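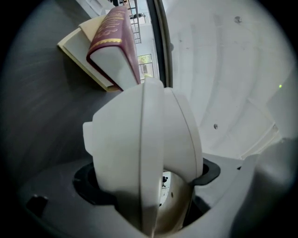

Chapter 7
Putting Books in Order

Most of us learn to stack books long before we learn to shelve them. A book gets finished, or half finished, and it goes on the nearest table, and the next one goes on top of it – and before long there is a pile that leans a little and has to be moved whenever anyone wants to sit down and eat. There is nothing shameful in a pile! Some of the happiest readers I know live among them. But a pile hides things, and the book you want has a way of being the one at the bottom.

In this chapter we will take a pile apart and find a home for everything in it. We begin with sorting by size, which is the kindest method for the books themselves, and then go on to sorting by subject, which is kinder to the reader. The reading room at Dulmont, which you met in Chapter 4, holds 1387 books and uses a little of both, and we will borrow its plan on page 168.

Before you read further, please choose a stack at home, large or small, and lift the books off one at a time with a hand under each. Wipe the covers with a dry cloth. Look at the spines, and see which titles can still be read from a step or two away. Keep the stack nearby, as you will need it again for the first exercise.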